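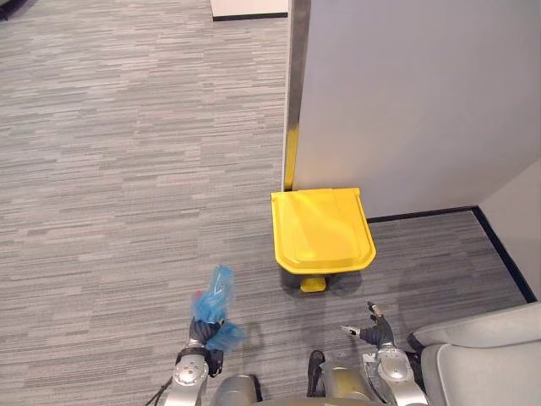
Gunen, the open-source backup tool for virtual machines, will stop making full nightly copies by default starting with version 2, its maintainers said Friday. New installs will take one full backup and then save only the blocks that changed. The release also changes what happens when a backup is deleted. Until now a deleted backup was gone the moment the command finished. In version 2 it goes to a holding area first, and the desktop client shows that area as a yellow bin with a foot pedal, much like the one by the partition wall in the photo. Clicking the pedal opens the list of deleted backups.

The change follows a bug report filed in September by Telma Retamal, a systems administrator in Muduvville who runs 87 virtual machines on a small cluster. One of her cleanup scripts had an empty variable where a machine name should have been. Gunen read the blank as "all machines" and removed every backup older than a day. She was able to rebuild most of them from an offsite copy, but the work took up most of a week.

"The tool did what it was told," Retamal wrote in the report. "I would like it to ask me if I meant it."

Her report drew over 300 comments. Several users said they had run into the same problem with the prune command, and one posted a shell wrapper that has since been copied into a number of setup guides. The maintainers say the wrapper should be removed before upgrading. It intercepts the old delete flag, which no longer exists, and will cause scheduled jobs to exit with an error.

Under the new rules, a blank machine name is rejected. Deleting backups for more than one machine at a time requires the names to be listed in a file or the --all flag to be typed out in full. Deleted backups stay in the holding area for 14 days unless the administrator sets another period. They still take up disk space during that time, and the client now shows the amount next to the total.

Brendan Doherty, who maintains the storage code, said disk space was the main argument against the holding area. Sites that were already close to full could find that pruning no longer frees anything right away. For those sites the holding period can be set to zero, which brings back the old behavior. The installer will print a warning if the backup volume is more than 90 percent full at the time of the upgrade.

The switch to changed-block backups has been in testing since the spring. Jarmo Kokkonen, who wrote most of it, said the test suite now restores 1006 disk images after every commit and compares each with its source. Two kinds of disk are still not covered. Raw devices passed straight through to a guest will continue to get full copies, and so will any disk that is shared between guests.

Version 2 can read backups made with earlier releases, but earlier releases cannot read backups made with version 2. Users who keep an older copy of Gunen on a rescue disk will need to replace it.

Plurker, a hosting company that ships Gunen with its rental servers, said it would wait before moving customers over. Anselmo Queiroz, who manages the company's server images, said the new version would be offered as an option first and would become the default once the company had finished its own restore tests. He did not give a date.

The separate Radu plugin, which sends Gunen backups to tape, does not work with the new format yet. Its author, Rónán Cullinane, said in a post to the project mailing list that an update was under way and that tape users should stay on the current version. Security fixes for that version will continue for another year.

A release candidate is available from the project's download page. The upgrade notes list the renamed flags and include a short script that checks existing scheduled jobs for the old ones.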